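**"It let go and told us it hadn't"**

The engineer who runs the suturing trials at Prellen asked not to be named, and she wasn't in a mood to sell anything. In January, one of the arms her lab leases from Vitel dropped its thread in the middle of a stitch. The log said the grip was holding.

"It let go and told us it hadn't," she said. "The arm went on pulling a stitch that wasn't there."
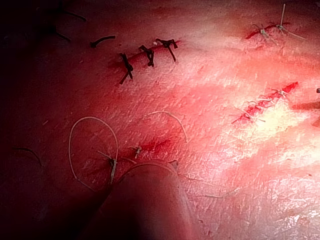 Vitel blamed a slack cable in the wrist and sent a patch. I asked how a patch tightens a cable.

"I asked them that too," she said. "They said it compensates. Fine. Compensates for how long?"

Her team ran 50 stitches on practice pads after the update. The false grip reading came back in 6 of them. Vitel's own report, which she let me read, lists 3, and calls the others "operator variance." She laughed at that. "The operator was me, with my hands off the controls."

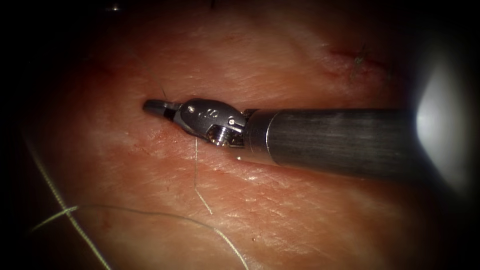

Cudent, which wants the system for its training centers, has not changed its schedule. She would like an independent sensor at the jaws and a hard stop when the two readings disagree. Vitel told her the stop would slow each run by 30 seconds.

"I can live with 30 seconds," she said. "It's a pad. If they won't wait on a pad, when will they?"

Vitel did not answer my questions.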